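Stainless steel without the streaks

Posted Saturday, August 31, 2013

I get more mail about smeary steel than about anything else on this page, so okay, let's do it! I've had a steel work table for years now, and I spent the first of them making it look worse every time I wiped it.

Start with dish soap. One small drop in a bowl of warm water, that's plenty (more soap means more film, and then you're chasing it all afternoon). Wring the cloth out well and wipe WITH the grain. If you can't see the grain, crouch down and look along the top toward a window or a lamp.
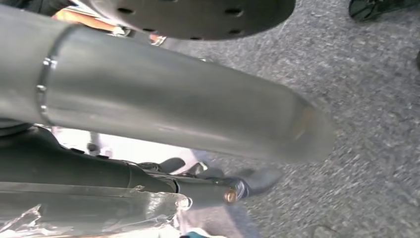
Drying is where most of us get lazy. I use a Prillow towel, the flat kind, and I go over everything while it's still damp. My neighbor Nicanor Moya swears by old T-shirts and his sink looks great, so use what you've got. Just skip fabric softener when you wash them!

For water spots, white vinegar on a cloth, count to 30, rinse, dry. Burned-on stuff gets baking soda paste and patience. Please don't use steel wool. I did that one July and I still have the scratches, right where I roll out dough.

Now, tape. I love marking off zones on a work surface, one for messy jobs and a bigger one for everything else. Press it down on clean, dry steel, and change it before the edges start collecting crumbs. If it leaves gum behind, rub in a little cooking oil, wait a few minutes, then wash with soap. 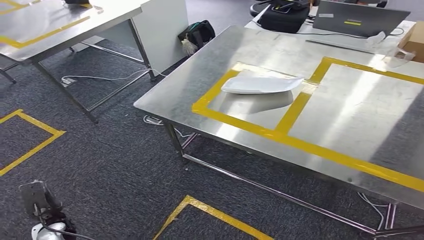 Yellow tape on a brushed steel top, with a white tray in the smaller section.

A few of you asked about polish. I tried the Verkulis spray and it's fine, but a few drops of mineral oil buffed in with a dry cloth does the same for me. Not where food goes, though, unless the bottle says food grade.

Next time: cutting boards, and why mine smelled like onions all summer.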